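Home | Topics | Places | Events | Index

Penlow Open Day

The Penlow Open Day is a public demonstration of robot arms held once a year at the Penlow workshop, a small automation site run by the engineering firm Granance. It is aimed at local residents, school groups and small manufacturers. The 2025 event took place on 23 May 2025 and drew 460 visitors.

Background

Penlow was set up by Vitalii Zhuravel, who had earlier fitted packing lines for food producers. The first open days were short evening talks with slides. Visitors asked to see the machines working, and the talks were replaced by live demonstrations in the main room. Myroslav Romaniuk has led the demonstrations since then and also writes the printed guide handed out at the door.

The room

Demonstrations are held on the workshop floor, among the fittings and materials in everyday use. The floor is plain grey, and part of it is covered by a plywood base with a braced upright panel.

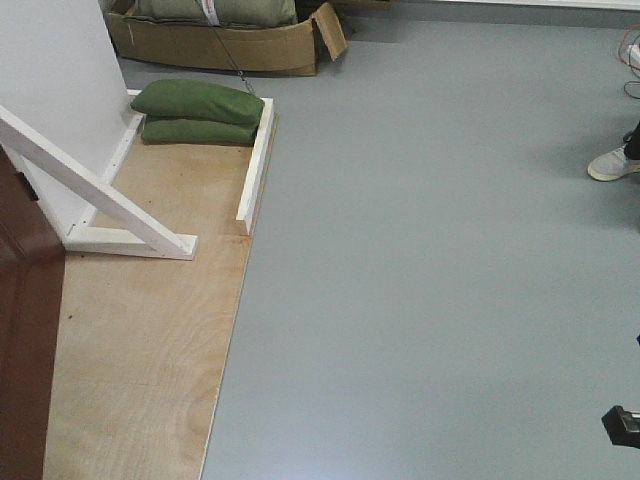 Plywood base with white panel, edge rail and green sandbags, Penlow workshop.

Visitors stand to one side while an arm is running, and a member of staff stays close by. Groups are limited to 30 people. Each session lasts for most of an hour, with time for questions at the end.

Demonstrations

The arms shown at Penlow have two-fingered grippers, with dark pads on the inner faces of the fingers. A small camera on the wrist gives the operator a close view of whatever lies ahead of the fingers, and in most sessions this view is also put up on a screen. 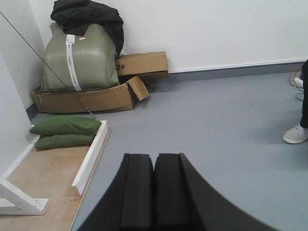 The operator begins by moving the arm slowly through its reach, then hands over to a stored program. Romaniuk's guide advises visitors to watch the fingers first and the screen second, as the two can be hard to follow together. Later sessions move on to work at a table. The fingers are brought close to the rim or side of a clear plastic container, a task chosen because see-through plastic is difficult for many camera systems — reflections can be mistaken for edges, and the surface underneath shows through.

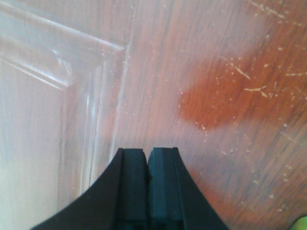 Reception

A write-up in the Hrynyshyn newsletter praised the plain style of the talks but found the sound poor at the back of the room. Comment cards were collected at the exit, and requests for a longer question period led to a change in the running order. Over all its years the event has received 1,206 visitors. A smaller session for teachers, named Esta, is held in July and has 2 parts, one on safety and one on simple programming.

Related articles
Granance
Robot gripper
Esta (teachers' session)
Wrist-mounted camera
Hrynyshyn newsletter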